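工单记录：Storix 客房管理系统，布草库存数量与实际不符

最后更新：2022年2月14日

状态：已解决，观察中
提交方：Rurthorpe 旅馆，客房部
处理方：Zeman 技术支持
涉及模块：布草库存、洗涤送出与收回、夜间同步

先说明一下，中文不是我的母语，我在旅馆做客房和库存的工作，写得可能有点慢、有点长，请支持人员耐心看。我尽量按照顺序写，哪一步我不确定，我会写"不确定"。

一、问题描述

我们旅馆使用 Storix 管理床单、被套、床罩、毛巾和浴垫。从去年九月开始，系统里床罩的数量和我们柜子里的数量不一样。开始的时候差得很小，我以为是有人忘记登记，所以手工改了一次。改了以后第二天早上又变回去了。我再改，又变回去。毛巾和床单没有这个问题，只有床罩有。

现在系统显示床罩可用数量为 24，而我们在二楼布草间点过两遍，结果都比这个少。差的数量是 4。送洗的那一部分，洗衣公司 Zarasov 的送货单和我们自己的登记本是一致的，所以我认为不是洗衣公司少送。

这个问题对我们的影响是：前台看到系统里还有床罩，就答应客人加床或者换房，客房部上去以后发现没有可以换的。已经发生过几次，客人等得不高兴。

二、环境

系统：Storix，浏览器方式使用，没有安装客户端。
浏览器：布草间的电脑和前台的电脑都试过，结果相同。
扫码枪：一把，放在布草间，有线的那一种。
洗涤接口：Zarasov 每天晚上把收送记录传到 Storix，这个接口是 Zeman 帮我们装的。
账号权限：客房主管。我可以改数量，不可以看接口日志。

三、我已经试过的办法

1. 清除浏览器缓存，重新登录。没有变化。

2. 在"物品资料"里把床罩的数量手工改正，保存，退出，再进来看。当天是对的，第二天早上又错了。

3. 把手工改数量换成"盘点调整单"。我以为单据会比直接改数量更可靠，因为单据有编号。结果也一样，调整单还在，状态是"已生效"，但是数量没有保持住。

4. 检查有没有两个人同时登记。我请同事一天不要动床罩这一项，只有我一个人操作。第二天早上仍然变回原来的数。

5. 重新打印床罩的条码标签。旧标签洗过很多次，有的已经看不清楚，所以我想可能是扫错。换了新标签以后，扫描是快了，但是数量问题没有解决。

四、关于床罩的分类

支持人员在电话里问我，床罩有没有分规格。我当时回答得不完整，现在补充。

我们的床罩分为两种规格，单人和双人。颜色都登记为白色，绗缝的和普通的没有分开，都放在同一个物品编码下面。最早建资料的时候，我觉得分得太细以后不好管理，所以"款式"这一栏一直是空的。Zarasov 那边却是分开的，他们的价目表里绗缝床罩是单独一行，洗涤价格也比较高，因为要用低温，不可以高速甩干。

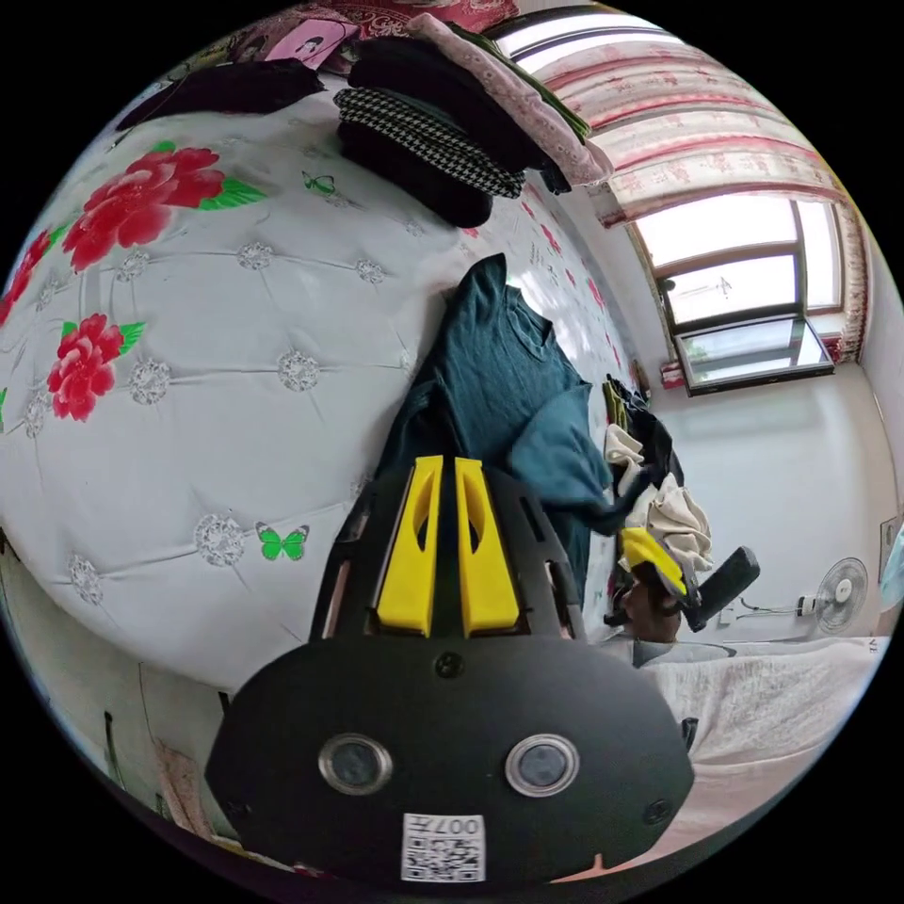 所以同一种东西，在我们这里是一个编码，在洗衣公司那里是两个编码。接口装好的时候做过一张对照表，把他们的两个编码都指到我们的这一个。我找到了这张表的打印件，上面有五行，床罩占其中两行。我不确定系统里现在用的还是不是这一张，也可能后来有人更新过，我没有权限看。

五、支持人员第一次回复

您好，感谢您详细的说明，对我们很有帮助。

我们查看了接口日志。夜间同步的时候，系统会按照洗衣公司传来的记录重新计算"在外数量"和"可用数量"。重新计算的起点应该是最近一次生效的盘点调整单。但是在您的账户里，床罩这一项的起点仍然停留在去年九月的期初数量，所以之后的每一次调整都会在夜里被覆盖。

请您协助确认两件事：

第一，去年九月有没有做过物品资料的导入或者合并。
第二，当时有没有床罩报废，报废是怎么登记的。

在我们确认以前，请暂时不要再提交新的盘点调整单，以免日志变得难以阅读。

六、我的回复

第一件事：有。去年九月我们把旧的表格导入过 Storix，因为旧表格里单人床罩重复了一行，导入以后我用"合并物品"把两行合在一起。合并的时候系统弹出一个提示，文字比较长，我看懂了大部分，点了"继续"。那个提示的内容我没有保存，很抱歉。

第二件事：也有。同一个星期报废了几条床罩，原因是花边脱线和有洗不掉的污渍。登记本上写的报废数量是 4，和现在差的数量一样。我在写这份回复的时候才注意到这一点。报废单是在合并以前做的，用的是被合并掉的那个旧编码。

这样看，可能是合并以后旧编码的报废单没有跟着过来。这只是我的猜测，请你们判断。

七、支持人员第二次回复

您的猜测是正确的。合并物品时，出入库单据会转移到保留的编码，但是报废单在那个版本里不会转移。报废的数量因此留在旧编码下面，夜间同步读取期初数量时没有把它减掉。后来的版本已经修正了合并功能，但是已经合并过的资料不会自动修复，需要手工处理。

处理步骤如下：

1. 我们在后台把旧编码临时恢复为"停用但可见"。
2. 请您打开旧编码下的报废单，点"撤销"，不要点"删除"。
3. 在保留的编码下重新建立报废单，日期填写当天，备注里写原来的单号。
4. 我们把同步的起点改到这张新报废单之后。
5. 当天晚上正常同步，第二天早上请您再核对一次。

请注意，第 2 步和第 3 步要在同一天完成，并且在夜间同步开始以前完成。

八、执行情况

第 1 步：支持人员完成以后给我发了消息。我在列表里没有马上看到旧编码，后来发现要在筛选条件里勾选"包含停用物品"。建议在说明里加上这一句，因为默认是不勾选的。

第 2 步：撤销的时候系统要求填写原因，我写了"编码合并，重新登记"。成功。

第 3 步：成功。第一次保存时报错，提示"数量不能大于可用数量"，原因是我选错了仓库，选成了一楼。改为二楼布草间以后可以保存。

第 4 步：支持人员完成。

第 5 步：第二天早上，系统数量和柜子里的数量相同。我又等了几天，每天早上看一次，没有再变回去。

九、还没有解决的小问题

盘点历史里现在有很多我以前提交的调整单，前后互相抵消，看起来比较乱。支持人员说可以保留，不影响计算。我同意保留，但是希望可以加一个标记，以后别的同事看到不会误会。

另外，关于绗缝床罩要不要单独建一个编码，我和前台商量过，倾向于分开。这样洗涤费用可以和 Zarasov 的账单逐行核对，不用每个月自己用计算器拆开。分开以前，需要 Zeman 先更新对照表，否则夜里传来的记录会找不到对应的物品。这个请求我另外开了一张工单，请不要在这里处理。

十、给遇到同样情况的人

如果你也在 Storix 里面合并过物品，数量改了又变回去，请先看被合并的旧编码下面有没有报废单。查看方法是：物品列表，筛选，勾选"包含停用物品"，打开旧编码，再看"单据"这一页。如果旧编码完全看不到，要请支持人员恢复，自己没有办法恢复。请不要反复提交盘点调整单，我提交了很多次，后来查原因时花了更多时间。

谢谢支持人员的帮助。工单可以改为"已解决"，请保留观察到月底盘点以后再关闭。

联系支持：请在工单内直接回复 | © 2022 Zeman 技术支持 保留所有权利 | 返回顶部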